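4.3 Shop-floor chores: the bench-clearing task

The kitchen results in Section 4.2 might leave a reader with the impression that our policy is ready for employment. We therefore turn to the bench. Bench clearing is the chore every electrical workshop has and every electrical workshop puts off: parts and controls left out after a job have to be picked up, told apart, and put where the next person will look for them. It pays badly, it requires little training, and most people can do it while complaining about something else. Our system cannot complain, but on the evidence below it cannot quite do the chore either.

Task definition. Each episode begins with a bench laid out by a technician at the Jurklow site, who was told to leave it "the way you would on a Friday" and given no further guidance. The instruction to the robot is a single sentence naming one object and one place to put it. An episode counts as a success if the named object is in the named place at the end and nothing else has left the table. We added the second condition in April, after the first version of the policy discovered that a bench is easy to clear if one is not particular about the floor.

Data. The training set for this task holds 1197 teleoperated demonstrations, all collected on the same arm. We held out 384 episodes for evaluation, with layouts that do not occur in training. The two baselines are Hekier, a scripted pick-and-place pipeline with a learned detector, and Zasa, an end-to-end policy trained only on household objects. Both were given the same episode limit of 800 control steps. A human operator was given no limit and never needed one.

Results. Isolated objects on a clear patch of bench are close to solved, and all three systems handle them well enough that we do not discuss them further. The trouble starts with control boxes. A pushbutton box looks friendly to a gripper: it has straight sides, a flat base and a sensible size. It also has a top covered in things designed to be pressed, and the policy presses them. In our tests none of the boxes was wired to a machine, so the cost of an accidental press was zero. We would not care to rely on this in a working shop, where an arm that tidies away a control box by leaning on it will eventually tidy away something larger.

Hekier avoids the buttons by approaching only along the long axis of the box, and gives up when that approach is blocked. Giving up is scored as a failure, although several of the authors felt it showed good judgment. Zasa treats the box as a loaf of bread.

Cables are the second difficulty. A cable belongs to whatever it is attached to, except when it merely lies across it, and the difference is often invisible until something is lifted. The policy has no notion of this and tends to learn the answer by pulling.

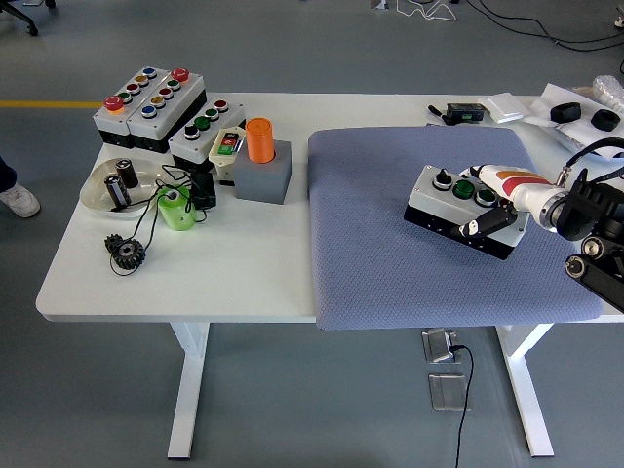 Figure 7. Bench-clearing setup with several control boxes, loose parts and cabling. The gripper finger is against the end of a control box on the cushion mat.

The third difficulty is the surface itself. We introduced a soft mat because the technicians asked for one, and it changed the contact behavior more than any of the visual variations we had spent months preparing. On the hard tabletop, a small push slides a box to a better grasp angle. On the mat, the same push tends to tip the box or simply sink in, and the policy, trained mostly on hard surfaces, responds by pushing again. We retrained with 3 mat types and recovered part of the loss. The rest appears to need force feedback, which the Heo wrist used here reports too slowly to help.

Can the machine do the chore, then? With one object, an uncluttered approach and no cables, yes, and at a pace that gives an onlooker time to reflect on career choices. With an ordinary Friday bench, it can do parts of the chore, and a person has to stay close enough to do the others. Since that person could have cleared the bench in the meantime, we are reluctant to report the difference as labor saved. Section 4.4 repeats the comparison with fixtures that hold each box in place - a change that helps all three systems and moves some of the work back to whoever installs the fixtures.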